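Speaker notes – "Does the table need to be that clear?"
Skorkholm Hall, Saturday, March 19, 2022. Second slot after lunch, so keep it moving.

Before starting
Water. Check the clicker works from the left side of the stage, where it didn't at rehearsal. Clyde Greenberg is introducing me and will say I'm an organizing consultant. Correct him gently. I fix and refinish furniture, and I get called in after the organizing consultants have been.

Opening
Ask for hands: who has bought a book, course or set of boxes about clearing surfaces? Wait for it. Keep your hand up if the surface is clear today. Wait longer.

I'm not here to make fun of you. I own two of the books. What bothers me is the size of the promise. Clear the table and you'll sleep, cook more, argue less. I've gone looking for where those claims come from and mostly found one book quoting another book.

Slide: the claim
Read it out slowly: "A clear surface is a clear mind." It was on the front of the Vulton catalogue for two years running. Ask what would count as evidence against it. If somebody cleared the dining table and felt exactly the same, would Vulton print that? (Pause. Octavio will laugh, he always does.)

What we tried
Keep this short, it isn't science and I'm not going to dress it up. 14 households in Grerolmont, all people I'd done work for, so already not a fair sample. They agreed to keep the main table clear for 16 days and write one line each evening. Elba Retamal read the notebooks so that I wouldn't be marking my own homework.

What she found:
– Most people kept it up for the first few days. After that the lines get shorter and a bit cranky.
– The stuff went to the stairs, the piano, the top of the dryer. One family moved the whole pile to a spare bed and then had a guest.
– A few did like it. One woman said supper was nicer. I believe her. I also think she had just replaced the light over the table, and she said so in the same line.

Don't oversell the negative either. Nobody was measured. If I stand up here and say clearing does nothing, I'm doing what the catalogue does with the sign flipped.

Money
The full Vulton tabletop set, trays and risers and the little labelled bins, came to $136 before tax when I looked. That's a lot to pay for somewhere to put pens. Rónán Mac Suibhne bought it and will tell anyone who asks that the bins are now in the garage holding other bins. Use his story, he said it's fine.

Don't do the joke about the label maker. It died in November and it'll die here.

The part I do believe
I'll give ground on two things.

First, wiping. You can't wipe a table that has forty things on it, so people wipe around them, and I see the result when I strip the finish. You get a clean lane down the middle and a crust by the wall. No philosophy needed.

Second, scratches. Keys, ceramic bases, anything with a rough foot that gets dragged instead of lifted. Felt dots are cheap. Put them on.

That's a maintenance argument and I'm comfortable making it. It's a lot smaller than a clear mind.

Slide: nearly clear
Let the room look before talking. Count to five in your head.

Points to hit:
– Brown wood, straight grain, darker streaks with lighter bands between. You notice grain when there's room for it, and I'll admit that counts in favour of the clearing people.
– Plain white panelling behind. It's a flattering backdrop and you should discount for it. Most of us have a calendar, a thermostat and a crayon mark.
– The squat black thing standing toward the left. Ask the room what it is. I expect a knob, a cap, some kind of fitting. Ask whether it belongs there or has simply not been put away. You can't tell by looking, and neither can a rule that says "remove what doesn't belong".
– Faint sheen where the light lands. Somebody will ask me whether that's oil or varnish. Say I won't guess from a screen.

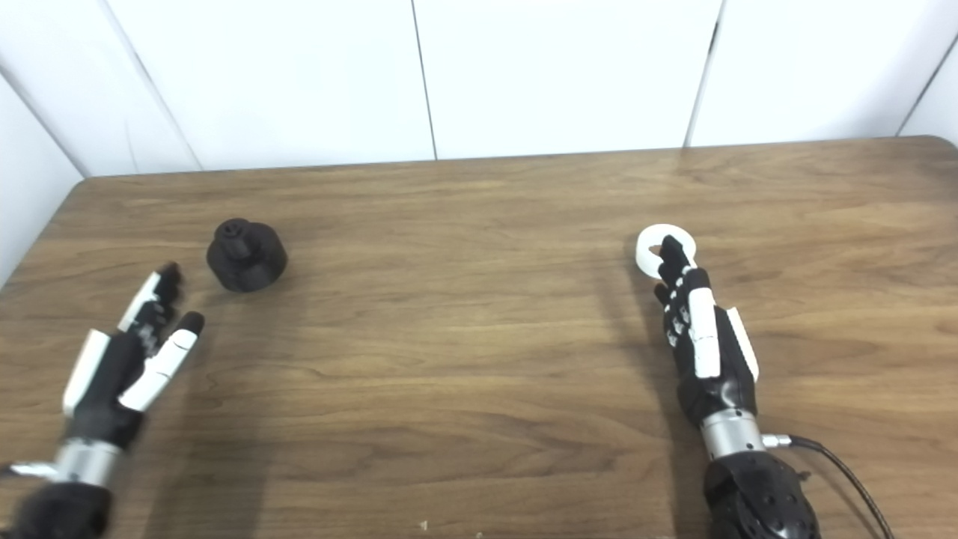
Where the rule breaks down
The one-object rule is the current favourite. One object per surface, chosen with care. Cristóbal Leiva teaches a version of it at the Leiva workshop, and to be fair to him he says outright that it's a matter of taste. The people who repeat it usually drop that part.

My trouble with it is that a table is for use. Homework, a jigsaw, the taxes, a half-mended toaster. If the rule makes you feel you've failed every time you do something at your own table, I'd drop the rule and keep the table.

Ask: what's on yours this minute, and did you use it this week? Take three or four answers, no more. Repeat them into the mic, the back rows can't hear.

What I'd suggest instead
Cheap, dull, reversible:
Wipe it end to end once a week, which means lifting everything once a week.
Felt under anything heavy.
One box, any box, for the things you lift and don't put back. A shoebox is fine.
If you want to try the bare look, try it for a fortnight before you spend a cent. Write down what you think at the start, so you can't fudge it afterwards.

Likely questions
"Isn't clutter stressful?" – For some people, yes, plainly. Ask them how they know it's the table.
"What about kids?" – I don't have an answer. Felt dots.
"How many did you say were in the trial?" – Say the number again and say again that it's small.
"Someone online cleared 1,008 things out of the kitchen." – Good for them. Ask what counted as a thing. A fork?

Close
Thank Clyde and Elba. Felt dots are in the bowl by the door, one sheet each please. Notebooks are with Elba at the side table if anyone wants to read the entries and disagree with me.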